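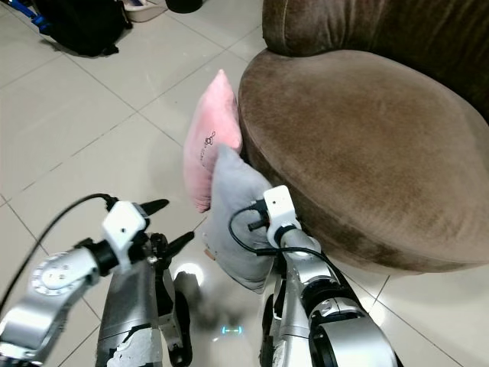
GREMHOLM, June 6, 2018

The two arms at the Jilbridge workshop spend their days on cushions, and the engineer who runs them could talk about cushions all afternoon. "Fabric is wonderful," she told me. "It squashes, it slides, it never does the same thing twice!"

It also hid the fault. On run 2,863 the right gripper closed on a pillow and kept on closing. The controller (a Prenetti unit) was reading a force value that had frozen, so as far as it knew there was nothing between the fingers. "On a hard box you'd hear it right away," she said. "A pillow just takes it, so we stood there watching and thought it looked great."

The motor overheated and tripped 60 seconds later. She found the cause that evening: a worn cable, losing signal whenever the wrist turned far enough.

Now a reading that stays frozen for 400 milliseconds stops both arms, and the cables get checked before every session. She showed me the new log with real delight. It has caught two more dropouts already, and she's hoping to have the wrist rerouted by September.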